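현장 소식: 3번 셀 케이블 정비, 이번에는 오래갈까

딜랄홀름 작업실의 3번 셀이 다시 돌아간다. 지난 2월에도 같은 문장을 이 소식지에 썼던 기억이 있어서 이번에는 조금 조심스럽게 적는다.

문제는 늘 그렇듯 케이블이었다. 그리퍼를 움직이는 신호선이 손목 회전 때마다 조금씩 당겨지다가 결국 접촉 불량을 일으켰고, 제어기는 오류 코드 404를 띄우고 멈췄다. 웹 페이지를 못 찾았다는 뜻이 아니라 우리 제어기에서 쓰는 "그리퍼 응답 없음" 코드다. 신입이 올 때마다 한 번씩 헷갈려 하므로 다시 적어 둔다.

2월 정비 때는 공급사 켸스트브리지(Kestbridge)의 권고대로 고정 클립을 하나 더 달았다. 당시 안내문에는 그 정도면 충분하다고 되어 있었다. 충분하지 않았다. 기록을 보면 클립을 단 뒤 391시간 만에 같은 오류가 다시 나왔고, 그다음부터는 간격이 점점 짧아졌다. 클립이 선을 붙들고 있으니 꺾이는 지점만 옮겨 간 것 아니냐는 것이 잠시드 호스라비의 의견이고, 필자도 그쪽에 가깝다. 공급사는 아직 답이 없다.

이번 작업은 레메디오스 에스코바르와 이르판 길라니가 맡았다. 순서는 이랬다. 전원을 내리고 잠금표를 건다. 손목 쪽 커넥터를 빼서 핀을 확인한다. 선을 새것으로 바꾸고, 여유 길이를 전보다 30밀리미터 더 준다. 손목을 양쪽 끝까지 손으로 천천히 돌려 보면서 걸리는 데가 없는지 본다. 마지막으로 얇은 판을 물려 기울인 자세로 내려놓는 시험을 저속으로 반복한다. 이르판은 마지막 시험을 두 번으로 줄이자고 했지만 레메디오스가 받아들이지 않았다. 잘한 일이라고 본다.

여유 길이를 늘리는 방법이 정답인지는 모르겠다. 선이 길어지면 당겨질 일은 줄어도 어딘가에 걸릴 일은 는다. 욜란다 비얄로보스는 차라리 배선을 팔 뒤쪽으로 모두 돌리자고 제안했는데, 그러려면 그리퍼 브래킷부터 다시 만들어야 해서 이번에는 보류했다.
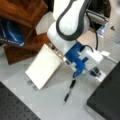
파란 그리퍼에 판을 물린 3번 셀의 로봇 팔. 검은 케이블 한 가닥이 팔 뒤에서 흰 하우징 위로 넘어간다.

정비 후 저속 시험은 483회를 넘겼고 404 오류는 나오지 않았다. 이 숫자를 두고 벌써 "해결"이라고 쓴 보고서가 돌아다니는데, 성급하다. 저속에서는 2월에도 멀쩡했다. 실제 작업 속도로 한 달은 돌려 봐야 비교할 자료가 생긴다.

그동안 3번 셀을 쓰는 사람은 다음을 지켜 주기 바란다. 작업 시작 전에 케이블이 눌리거나 꼬인 곳이 없는지 눈으로 확인할 것. 이상이 보이면 테이프로 감지 말고 바로 멈출 것. 404가 뜨면 재시작 버튼부터 누르지 말고 그때의 손목 각도를 일지에 적을 것. 지난번에는 각도 기록이 거의 없어서 원인을 좁히는 데 애를 먹었다.

일지는 엘리에세르 팔로미노가 모은다. 교체한 헌 케이블도 버리지 않고 보관 중이니, 피복이 어디서 상했는지 직접 보고 싶은 사람은 엘리에세르에게 말하면 된다.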